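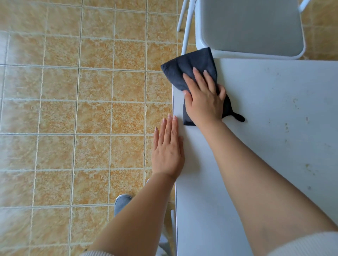

*By the Fania bench · Reviews / Cameras · 14 October 2024*

# Zastex head camera, compared with the Plomari

We record hand demonstrations for household tasks and use them to train a two-arm setup. The tasks are dull ones: wiping tables, folding towels, moving cups from one place to another. Until May we did all of it with a Plomari head camera. When its strap clip broke we ordered a Zastex as a second unit and ended up using both.

The Zastex cost us $134 with the headband and one cable. The Plomari was more expensive, but it came with a case and a spare band, so the gap is smaller than it looks.

## What we tried

We used table wiping for most of the comparison. It's a good test for a head camera because the hands go far out and come back close, the head tips down a lot, and the thing you care about is small and low in contrast. A faint smudge on a pale gray table is hard to see even in person. If the camera loses it, the recording doesn't show why the hand went where it went.

We recorded 31 clips with each camera, with the same folded cloth and the same table. We also did some towel folding and some cup moving, but fewer of those, and I wouldn't lean on them.

## Fit and angle

The Zastex sits on the forehead and tilts down on a stiff hinge. You set it by hand and it stays. The Plomari uses a thumb screw, which gives finer adjustment but works loose if you nod a lot, and you do nod a lot when wiping a table.

Our advice is to tip the Zastex down further than feels right. At the middle of its range we kept recording the wall. We settled on a steep angle, where the table runs up the right side of the picture and both forearms come in from the bottom. You lose the room, but you get both hands, and for this work the hands matter more.

The drawback of a steep angle is the forearm. When the right arm reaches for the far corner, it lies across a large part of the lower table and hides whatever is under it. The Plomari does the same thing. A head camera can't see through your arm, and if you need that part of the surface you want a second camera on a stand.

The headband is soft and doesn't slip on hair. After a long session it leaves a mark. One of us wears glasses and had to move the band up, which changed the angle, so check the picture again after any adjustment.

## Picture

Indoors, in even light, the Zastex is good. The fuzzy texture and creases of a dark cloth hold up, and I was pleased by that, as the Plomari tends to turn anything navy into a black patch. Stains are readable: gray smudges and small brownish streaks both come through on the tabletop. You can tell the part that still needs wiping from the part by the cloth that looks cleaner.

It's weaker toward the sides. Where strong light lands on the floor, the left edge goes pale and loses detail. Floor tiles up in the far left corner look a little soft too. None of that matters for a wiping task, but it would if you were recording someone walking around a kitchen and picking things up. The Plomari handles bright patches better and we'd use it for that.

Color is warm on the Zastex. Our beige tiles come out a bit more orange than they are. We left it alone. If you mix footage from both cameras, fix the color on one of them first, or your model will have two different floors to learn.

## Hands

For training we need to find the fingers in every frame we keep. With the Zastex this went well when the hand was flat or spread on the cloth. It went less well when the hand closed around a folded edge, and that was true for the Plomari as well.

The hand that isn't doing the work turned out to be the bigger problem. People rest it on the table, or half over the side, and forget about it. Near a shiny table edge our tracker sometimes took the metal strip for part of a finger. We now ask people to keep the resting hand in one spot for the whole clip. It doesn't have to be on the table. It just has to stay put.

Sleeves are worth a mention. A pale knit cuff is fine against most floors and poor against a pale table. Push sleeves up if you can.

## Battery, storage, software

The battery lasted 75 minutes on a full charge, recording the whole time. You can run it from a power bank, but then there's a cable down your back and it catches on chairs. The Plomari runs longer. I'd buy two Zastex batteries and swap.

Files come off over the cable. There is a wireless option and it's slow, so we stopped using it. File names are just a running number that resets when you clear the card. We overwrote one session that way before we started renaming everything on import.

The app that comes with it does the basics. You can start and stop recording and see a small live view. The live view lags, so don't use it to line up your hands. Take a short test clip and look at that.

Time stamps were the part I was most worried about. We log arm positions through an Ojala controller, and the camera has to line up with that log when we play a task back on the arms. The Zastex drifted a little over a long recording. Over clips of 10 minutes or less it wasn't enough to bother us. For anything longer, clap or tap the table at the start and at the end and line up on those. The Plomari has a sync input and the Zastex doesn't. If you already have sync cables in your setup, that may settle it for you.

## On the arms

Both sets of clips were usable for training. The wiping policy trained on Zastex clips did better at going back for stains near the middle of the table, and I put that down to the clearer tabletop. It did no better at the edges. Both versions tend to stop short of the table's long side and leave a strip there. I think that's our recordings and not either camera, since people slow down at an edge and half cover it with the other hand.

We didn't change the grippers between runs. The cloth was folded into a thick pad, and a thinner cloth may give different results.

## What I'd change

- A sync input, even if it raised the price.
- Marks on the hinge, so that two people can set the same angle.
- File names with the date in them.
- A second battery in the box.

## Which to buy

For table work, and anything else where you look down at your hands, get the Zastex. For moving around a room or for long recordings, the Plomari is still the better camera. We've kept both, and the Plomari has a new clip.

One note on spare bands: the Plomari band doesn't fit the Zastex mount. The slots are narrower by a small amount, and forcing it will bend the tab.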